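Lab notebook, Quintana sherds
November 5, 2022

Picked up where I left off with the second bag from the Quintana trench. Washed the last of it yesterday and everything was dry on the racks by the time I got in, so I could go straight to sorting. Plain body sherds to the left tray, rims and anything with a mark on it to the right. I'm still using the big tray with the cracked corner, so if you find crumbs of temper on the bench, that's me, sorry.

The bag is mostly what I expected. Lots of grog-tempered body sherds, brown to dark gray, a few with soot on the outside. Then a nice little run of rims that I'm almost sure come from one bowl. The lip is flat, the rim leans out a bit, and there are two engraved lines under the lip with short slanted ticks hanging off the lower one. On three of the pieces the ticks lean left and on one they lean right, which drove me nuts for half the morning until I saw I'd been holding that one upside down. Sort of. It's so worn on the lip side that it really does look like a lower break. I turned it around and it fits against its neighbor with a good tight join.

Got a rim diameter off the two biggest joined pieces with the chart. I read 13 cm the first time and 13 cm the second time, after lunch, without looking at my first note. I'm happy with that. It's a small bowl! Wall thickness goes in the table when I find the good calipers (the ones in the drawer stick, please don't use them, the reading jumps).

Glue: went back to the thin mix for these. The thick one from the Lidano box pulls up a skin before I can get the edges seated, and then I have a ridge I have to pick off with a scalpel. Four joins made today, all in the sand tray now. Leave them alone until tomorrow, please – the second one is at a silly angle and I've got it propped with a folded index card.

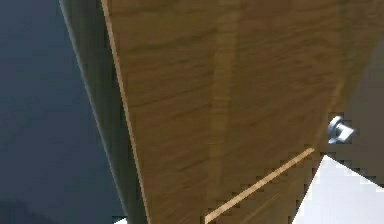 Anderson Lins read the rim notes over and wrote in the margin that he doesn't buy one bowl. He thinks the rim with the wider spacing between the two lines belongs to a second vessel, same potter maybe, and he'd like the paste compared under the scope before anybody writes "Vessel 4" on a tag. He also says the ticks look cut after drying on his piece and before drying on mine.

Fair enough. I went back and looked at the tick edges with the hand lens and he may be right about the cutting. On the wide-spaced rim the edges are chipped and a little ragged, the way they get when the clay is hard. On the others there's a tiny raised lip of clay along one side of each line, so those were done while it still had some give. I don't love it, but that's a real difference. Could one person have started the rim damp, gone off to do something else and finished it later? Sure. I wouldn't want to hang a vessel number on that though. For now I've tagged them 4a and 4b, in pencil.

Scope work. Took a fresh nip off one sherd from each group, on an edge that was already broken and won't join to anything. The grog looks the same to me in both, light orange bits in a darker paste, plus the odd fleck of bone in 4b. I saw no bone in 4a, but it's one nip and I'm not going to pretend that means much. Need more edges.

Red pigment: there's a smear of something reddish in one of the engraved lines on 4a. I did NOT brush it. It's wrapped in tissue in the small box marked Dosano (it's only an old Dosano box, the sherd is still Quintana, I wrote that on the lid twice). Gleice Aguiar wants to look before it goes anywhere near water again, and I should have caught it before the wash. Note to self: lens first, then water, every single rim.

Still confused by the Hukis comparison pieces. I pulled the drawer to see if the slanted ticks match, and they do in a general way, but the Hukis ones sit between three lines and the spacing is much tighter. The old card says "similar at Lidano" with no drawing and no catalog number. Thanks, whoever. I'll go through the Lidano drawings when I've got a clear table.

Photos of the rims so far are just for me, flat light, no good for the report. Want to redo them with the lamp low from the left so the lines show up. Scale bar is in the pencil cup.

To do:
Find the calipers.
Two more nips each from 4a and 4b.
Draw the joined rim, profile and outside, before I lose my nerve.
Ask Gleice about the red.
More sandwich bags, we're down to the giant ones.
Weigh the plain body sherds, by tray, and enter them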